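The Patient Business of Teaching Software Where a Hand Ends

If you visit Dallura in the morning, before the coffee has done its work, you will find most of the perception team looking at hands. They look at them on big monitors, one still after another, and they argue in a friendly way about fingertips. It is a small company in a converted print shop, and everybody there seems to have strong feelings about thumbs.

The software they are building is called Pludolow, and its job is easy to say and very hard to do. It takes in ordinary video from a head-level camera and works out, moment by moment, which hand is holding what, where the fingers touch, and which way the object is pointing. A planner can then use all that to work out how a two-armed machine might go about the same task. The planner is a separate program, Drernent, and the two of them have been getting on each other's nerves since April.

Most of the trouble is over small things. Give Pludolow a cereal box and it is perfectly happy. Give it something slim, with a person's fingers wrapped over both ends, and there is hardly any object left to see. The first version handled this by guessing, and it guessed with great confidence! It would report a pen that stopped at the knuckle, or one that ran clear through the palm and out the other side, and Drernent (which believes whatever it is told) would dutifully plan a grasp on thin air.

So the team went back to desks and tables and the kind of odds and ends that live on them. They now keep 2,000 short clips of people handling little household things, and every one has been labeled by hand, with contact points marked finger by finger. It is slow work. A good labeler gets through 70 clips in a week, and the tricky ones get passed around the room like a crossword. 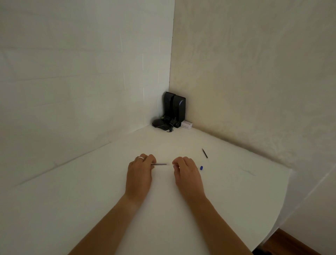 Held level at both ends: a pen that is dark on the left and see-through on the right, with a blue cap and a second slim black shape lying to the side.

Clear plastic and glass are a whole chapter of their own, as anyone who has worked with depth sensing will tell you at length, over lunch, whether or not you asked. A pen with one dark half and one see-through half tends to come back from the older model as half a pen. The fix was to stop asking for an outline first. The new version finds the two pinches, takes the line between them as a strong hint, and only then goes looking for edges that agree with it. If the edges don't agree, it says so and hands the planner a wide margin of doubt to work with.

That margin is the part the team is proudest of, and I can see why. Drernent used to get a single answer per hand. Now it gets a spread of 5 candidate poses with a score for each, and it can choose to wait for a better view before committing an arm to anything. The whole exchange takes 145 milliseconds on the office workstation -- a little slower than they would like, though nobody in the room was losing sleep over it.

Rings are another story, and so are shadows. A bright band near a knuckle can pull a contact point away from where it belongs, and a soft shadow on a pale tabletop can look a lot like one more dark, thin thing to pick up. The labelers mark both now. There is also a long-running disagreement over pen caps, and whether a loose cap should be tied in the records to the pen it seems to match or left to be its own object. For the moment it is its own object, and the people who lost that argument bring it up fairly often.

Next on the list is a viewer called Du, a plain little tool that lays the software's guesses over the video so that a person can scrub back and forth and see just when a grasp estimate went wrong. An early copy was running on the spare monitor when I left, stuck on a clip of somebody threading a shoelace, and two engineers had pulled up chairs to watch it go around again.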